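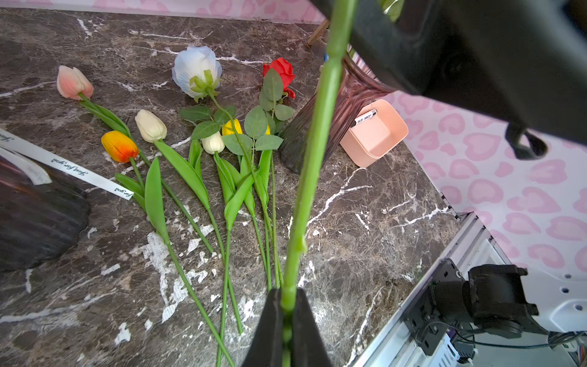 Ralby Flowers

A set of teleoperated demonstrations of a robot handling artificial flowers: picking stems off a worktop, turning them upright and putting them into a vase. Recorded and checked by Zsófia Gulyás, Boglárka Bodnár and Ernő Fodor. This page was last changed on January 17, 2023.

What's in it

The release holds 271 episodes. Of these, 199 are what we call clean: the operator did the task from start to finish with no drops and no second attempts. The rest contain at least one mistake, and we've kept every one of them because they are some of the most interesting things we recorded. A stem slides through the fingers, the operator backs off, comes in lower and tries again. If you only want the tidy ones, filter on the field called clean in the episode table.

Each episode has:

the wrist camera video
joint positions and gripper opening, matched to the video by timestamp
the operator's commands
a short written instruction, such as "put the orange tulip in the vase"
a notes field, often blank, sometimes very chatty (sorry, that's mostly Ernő)

Why flowers

We had spent a long time on blocks and cups and were itching for something awkward. Flowers are wonderfully awkward! The part you can hold is thin and long, the part you care about is at the far end, and the leaves get in the way of everything. A grip that looks fine from above can leave the bloom swinging off to one side, and you only find out when you try to get the stem into the vase. Stems also cross over each other on the worktop, so picking one means thinking about the three lying on top of it.

We used artificial flowers throughout. They survive being squeezed hundreds of times and they keep their colours, so an episode from the first session can be compared with one from the last. The stems do bend a little and stay bent, and by the end of September a few of the tulips had quite a lean. We left them like that.

The worktop

Tulips and roses in several colours are laid out on a dark brown marble surface with white and grey veins. We like this surface a lot as a test. The veins are long, thin and pale, and early versions of our stem finder were very fond of them. There are fluted glass vases in smoky brown and mauve shades, and a ribbon with "Just for you" printed along it. The backdrop has pink hearts on it, which cheered up some very long afternoons.

The flowers were laid out again by hand between episodes. We didn't follow a fixed pattern. The person resetting was asked to vary the order and to let some blooms be partly hidden by leaves, and we swapped the person doing it so that one tidy-minded layout wouldn't creep into everything.

How we recorded

The arm was driven by a human operator using a Clistano hand controller. The operator could see the wrist view on a screen and was also sitting close enough to look at the worktop directly. Keep this in mind: now and then an operator makes a good choice that can't be explained by the wrist video alone. Vases are the usual culprit. Once a stem is held upright it fills the middle of the wrist view, and part of the worktop is hidden behind the arm's own hardware.

Operators had 14 practice runs before anything was saved. They were told to grip low on the stem, lift before turning, and take their time. Some of them took a great deal of time, and Mélanie Chisholm's episodes are the slowest in the set by a distance – also the smoothest, so please don't drop them for being long.

Instructions were written after recording by someone who had watched the video but hadn't driven the arm. We tried it the other way first and the operators kept describing what they had meant to do.

Splits

We divide by session, so that layouts from the same sitting never end up on both sides. The test part comes from 2 sessions with operators who appear nowhere else. Please don't shuffle the episodes and cut your own split from the pile; neighbouring episodes look very alike and your scores will come out far too cheerful.

Getting started

Unpack the archive, open the episode table, and play a handful of videos before you train anything. Really, do this! Ten minutes of watching will teach you more about the task than this page can. The folder named katona has a small loader that reads an episode and gives you video and robot state together. The folder named revex has our checking scripts, which look for missing video, gaps in the timestamps and commands that go outside the arm's limits.

Known problems

Gripper opening reads slightly above zero when the fingers are closed on a thin stem. Don't use an exact zero to mean "closed".

In the notes field, "the white one" can mean a tulip or the pale blue-and-white rose, depending on who was writing. The instruction field has been cleaned up and names the kind of flower each time.

The rose leaves sometimes catch on a neighbouring stem and drag it along. We count the episode as clean if the right flower still ended up in the vase.

Reflections on the glass change with the time of day. We had lamps on, but there was daylight as well.

What it won't teach

There's one arm, one gripper and one worktop. A policy trained on this alone will probably struggle with real stems, which are wet, softer and easily crushed. We would love to hear from anyone who tries, whatever happens. There are no arranging skills in here either. Getting the stem in is where each episode stops, and the finished vases would make a florist weep.

Adding your own

New episodes are very welcome, from different arms especially. Keep the same fields, run the checks, and send a note on your flowers and your surface to Gizella Bognár, who looks after the table. Failed attempts count, so send those too.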